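Chapter 7
Transfer From a Moving Surface

7.1 The Mokgethi Open Day

Most of this chapter refers to a set of short demonstrations given on 3rd July at the Mokgethi workshop, where the Urnix course keeps its benches. The task was kept plain on purpose. Foam blocks travel on a small conveyor, and an arm with a two-finger gripper takes them off and sets them down somewhere else. Visitors watched from the side and were free to ask for a run to be repeated. In all, 174 runs were logged. The log is given in full in Appendix C and is used again in Chapters 8 and 11.

The reader should have Section 6.4 (tool frames) at hand. No new mathematics is needed until Section 7.3.

7.1.1 Reference marks

Before any block is picked, the controller must know where the belt lies in the base frame of the arm. The usual method is to touch off on marks that do not move. On these benches the marks are strips of tape laid in a grid. Tape is cheap and can be replaced in a few minutes, but it stretches and lifts, and the edge of a strip is a poor reference once it has frayed. Use the crossings. A crossing gives two edges in each direction, and the mean of the two is steadier than either edge alone.

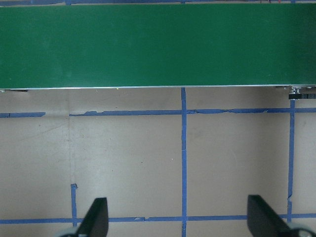 Figure 7.1. Empty belt and tape grid from the wrist camera, gripper open.

The belt edge is found separately. The metal rail makes a strong line against the green belt, and a line fit along the rail gives both the offset and the angle of the belt. Do not assume that the angle is zero. In the setup used here the fit was repeated each time the conveyor was shifted, and a run was not started until two fits in a row agreed to within 2 mm.

7.1.2 The pick

The pick is divided into approach, descent, closure and lift. During approach the gripper is held above the height of the block and to one side of it. Descent starts only when the expected position of the block falls inside the pick window. The width of the window depends on belt speed, on the delay between image and motion, and on how far the fingers open beyond the width of the block. A wide opening forgives timing error but needs more clear space around the part.
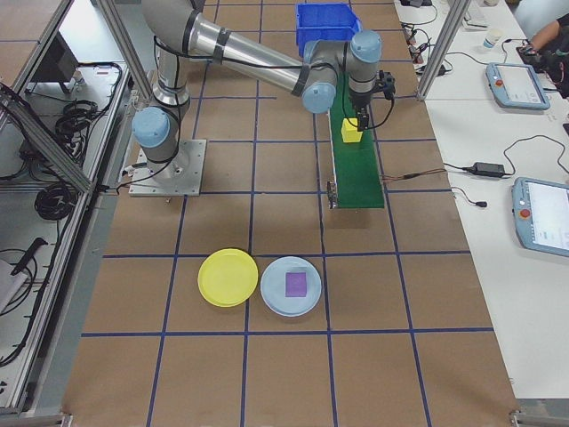 Nokuthula Engelbrecht, who ran the first session, set the window by hand and then reduced it step by step until picks began to fail. The last good value was increased by 18 percent and kept for the rest of the day. This is a rule of thumb. A derivation is given in Section 7.3, where the margin is tied to the measured spread in delay.

Closure on foam differs from closure on a rigid part. The fingers continue to travel after first contact, so a position limit alone says little about the grip. The Custamley procedure, which we follow, stops closure on motor current and then checks that the final finger gap lies between an upper and a lower bound. A gap below the lower bound is treated as a missed pick.

7.1.3 The place

Placing into a bin adds the walls of the bin to the problem. The path must clear the rim with the block in the gripper, and a tilted block needs more height than a level one.

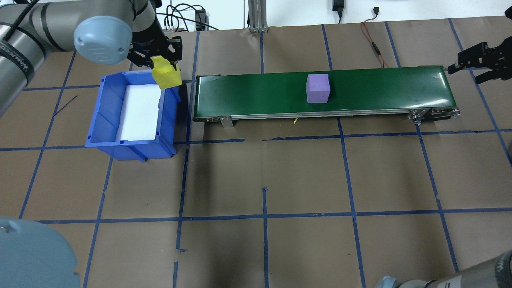
Clearance is therefore computed from the longest diagonal of the block, whatever its angle in the fingers. The cost is a slightly longer path. Where two arms share a bench, each is also given a zone the other may not enter during a transfer, and the belt is assigned to one arm at a time. The Flalladell notation for these zones is introduced in Section 7.4.

Terms used in this chapter

Pick window: the range of belt positions in which descent may begin.
Dwell: the time between closure and lift.
Rim clearance: the least distance between the held part and the top of the bin wall.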